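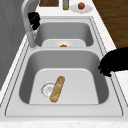 Water will be shut off in parts of Kulten for two nights next week while crews replace a worn valve under Clanis Street, the town water office said in December 2019.

The work affects 259 homes and a handful of shops between the rail crossing and Khoury Park. Supply will stop at 10 p.m. and should be back by 5 a.m. each time. Homes north of the park are on a separate line and will not lose service.

The valve was last repaired in October, when a leak closed one lane of Clanis Street for most of a weekend. An inspection afterward found the housing was cracked, and the office decided to replace the whole unit. A contractor, Gurkis, will do the digging and the pipe work. The street will be closed to cars overnight but open again for the morning commute.

Residents are asked to fill a few jugs for drinking and cooking before 10 p.m. Washing machines and dishwashers should not be left running overnight. Anyone with an electric water heater can leave it on as long as the hot taps stay closed.

Tap water may look cloudy or light brown the next morning. The office says to run the cold kitchen tap until it clears, which usually takes a few minutes, and to hold off on laundry until then. Faucet screens can catch grit after a shutoff and may need to be unscrewed and rinsed.

Customers who need water overnight for medical reasons can call the office to arrange a delivery. Calls should be made before noon on the day of the shutoff.

Notices were left on doors over the weekend. A second valve, near the school on Clanis Street, is due for the same work in spring. No dates have been set for that job, and the office said it will send new notices to the homes on that line.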